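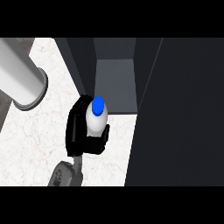

How old is the dog now?

Eleven in February, if the breeder's card was right.

Hubert Gisler wrote that down for the woman from Stovness, who had phoned on Sunday to ask after the whole litter. There had been six pups. She had kept one brother, a sister had gone to a farm past Mirthorpe, and the rest had scattered. She sent a letter every year with photos and no proper sentences. Hubert answered on lined paper because he didn't like typing.

The dog was called Zaugg, after the man who used to run the hardware store. Hubert's wife had picked the name. Marit thought they had the same eyebrows. She had been gone four winters, and people in town still asked Hubert if the dog was related to the store.

He read over what he had written and added that Zaugg weighed 67 pounds and was supposed to weigh less. Then he put the pen down because the dog was standing at the door.

They went out the back way, along the ditch. It had rained for most of the week and the path was soft. Zaugg used to run ahead as far as the culvert and wait there, looking annoyed. Now he walked beside Hubert's left knee, and at the culvert they both stopped. There was a rail to lean on. The dog sat on Hubert's boot.

A girl came along on a grey bicycle. She was one of the neighbours' kids, the tall one.

"Can he have a biscuit?" she said.

"Half."

She gave him the whole thing. Zaugg took it carefully, by the corner, and lay down in the mud to eat it.

"My dad says you walked him to Trarkalum once."

"We walked to Trarkalum and got a ride home," Hubert said. "He was three. I was a good deal younger too."

"Is it far?"

"It was that day."

She thought about it, then rode off standing up on the pedals. Hubert waited until the dog was ready. It took a while. The front end got up first and the back end followed -- he had learned not to help unless he was asked, and the dog had a way of asking, a look over the shoulder. He didn't look today.

At home he rubbed Zaugg's feet with the old green towel and hung it over the tap. He put the kettle on. The letter was still on the table with a ring on it from his cup, and he decided the ring didn't matter.

He wrote that the hips were stiff in the mornings and better by 10. He wrote that the appetite was fine. He wrote that Zaugg had been to the culvert and back, and had met a friend there. He wanted to put in something about Marit, because the woman had always asked after her in the early letters and then had stopped asking, out of kindness, he supposed. He held the pen over the page for some time.

"Marit's chair is his now," he wrote. "He got into it by himself last night."

He signed it from both of them and went to look for a stamp.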